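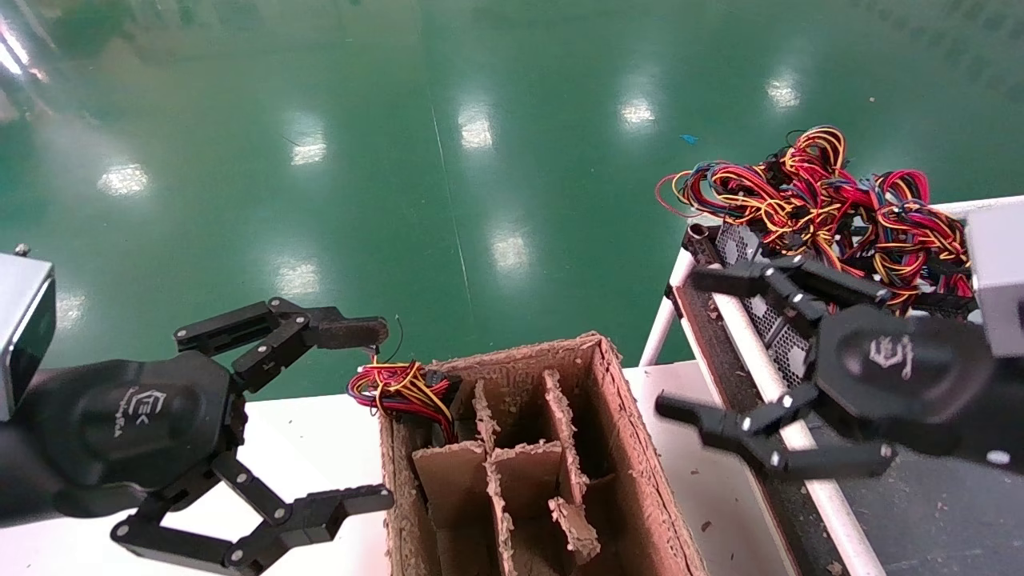 How do you keep spare cables and leads from turning into one big knot? Coil each one by itself, tie it, put a label on it, and stand it upright in a box with a number on the side.

Thats the short version. Longer version below, typed fast, dinner is on.

Sort first. Everything out on the floor or the bed. Chargers in one pile, long extension cords in another, thin loose wire in a third, mystery stuff last. Mystery pile gets a date on masking tape. Mine says September 4, 2021. Whatever is still in there come March goes to the electronics recycling. No second look.

Coiling. Do not wrap it round your elbow. I did that for years and every cord I owned had a twist in it like a pig's tail. Over-under instead: one loop the normal way, next loop flipped underneath, and so on. Feels stupid for five minutes. Then your hands get it. Big loops for thick cord, hand-size loops for phone stuff.

Ties. Hook and loop strips, cut from a long roll. Cheaper than the packs. Bread bag clips are ok for thin leads. Twist ties with the metal core – skip them, they bite into the insulation if you crank them. Rubber bands go gummy in a hot garage and then you're scraping goo off a good cord. Ask me how I know.

Labels. Both ends! One end is no use when you're behind the TV with a flashlight in your teeth. Masking tape folded over like a little flag, ballpoint not marker (marker smears). Write what it's for, plus the volts if it's a charger. "Black one" is not a label.

Boxes. Shoe boxes work. Toilet paper tubes stood on end inside, one cord per tube, you can see everything from the top. Got that from Irja Pesonen, she ran the fix-it night in Prunduncombe and had 111 tubes in a dresser drawer, all numbered, list taped inside the drawer front. I have ten and thats enough for a normal house.

Loose hookup wire, the thin colored kind. Keep colors together in lengths. Tape both ends of the bundle before you put it away, otherwise one strand always pulls out and takes the rest with it. Offcuts shorter than your finger: recycle. You will not use them. Well, I did once, on a doorbell.

Extension cords. Run your hand down the whole length before you coil, unplugged obviously. Nicks, soft spots, scorch marks by the plug = cut the ends off and out it goes. Don't tape a nick and call it fixed. Hang the good ones on a wide peg, not a nail. I use the wooden Harju pegs, old stock, but a chunk of broom handle screwed to the wall from behind does the same job.

Sticky cords. Old ones get that tacky film. Damp cloth, drop of dish soap, wipe away from the plug, dry it, leave it hanging overnight. If its still tacky, tiny bit of rubbing alcohol on a rag, test a short bit first. Keep all of it off the prongs.

Old tape goo. Cooking oil on a paper towel, wait, rub, then soap to get the oil off. Goo gone. The orange-smelling stuff works too but costs more.

Where to keep the box. Not the attic, too hot. Not under the sink. Hall closet shelf is good, or the bottom of the linen cupboard if whoever does the linen doesn't mind. Mine is next to the Zurska sewing tin and they get mixed up all the time. Must paint one lid.

Power strips. Label the plugs, same little flags. Saves you killing the freezer when you wanted the lamp. And never plug one strip into another, never mind how short the wall cord is. Same goes for space heaters on a strip. Wall outlet only.

Holiday lights. Wind onto a flat piece of cardboard with a notch cut at each end. Start with the socket end so the plug is the last thing on, then you can test them before unwinding the lot. Spare bulbs in a little envelope stapled to the card.

Garden cord, the 900 watt hedge trimmer type. Wipe the grass off first. Green gunk in the plug is a pain to get out later, old toothbrush, dry. Coil loose, hang in the shed up high where the mice dont bother.

Oh and the list. Stick it inside the lid, pencil, so you can rub things out. Box 1 phone, box 2 computer, box 5 is whatever came back from Bilstead after we cleared my uncle's place and I still havent opened it.

Next time: jar lids that wont budge, and getting the smell out of a thermos.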